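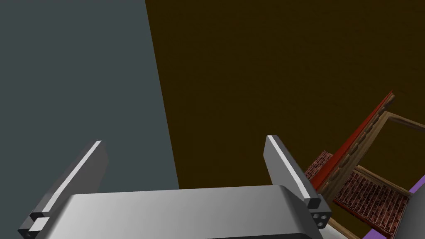
The simulated gripper with a chair at the right, rendered in the new version of Prurau.

Prurau planner now waits for a clear view before it moves

February 14, 2026

The software group at Plallonura has released a new version of Prurau, its motion planner for robot arms that work near furniture. The main change concerns how the planner treats the parts of a room which the wrist camera has not seen yet.

Until now, Prurau counted every unseen region as free space. This made the planning fast, but in simulation the arm sometimes chose a path through the back of a chair, only because the chair was partly outside the view. The new version keeps a third label, "unknown", next to "free" and "occupied". When the shortest path goes through unknown space, the arm first turns the wrist to look there, and only then it decides.

"A chair is a difficult object for us," said Waldemar Gajewski, who leads the work on planning. "It has thin legs and open parts between them, and the old map liked to close these openings or to forget the legs. I would say that half of our bug reports in November were about chairs."

The group tested the change on 2,141 simulated rooms. In each room the arm had to bring the open gripper close to a piece of furniture and stop without touching it. According to the release notes, the number of contacts went down clearly, but the planning became slower, and in crowded rooms the delay can reach 2 seconds. Users who do not accept this delay can switch the extra look off in the settings file.

There are also smaller changes. The depth filter does not remove thin rails any more when they stand in front of a dark floor. The viewer can show the wrist camera and the planned path in one window – a thing that users had requested for a long time. Old scene files still open, but the names of joints must be written in small letters.

The work on a real arm has started in the laboratory in Borow, where 20 trial runs are planned with the same settings as in the simulator. Gajewski said that he expects more trouble with reflections than with the planner itself, and that the depth filter will probably need another correction after the first runs.

A training day for users will be held in Grabowska in spring. The places are free of charge, but participants should install the new version before they come, together with the three sample rooms from the download page.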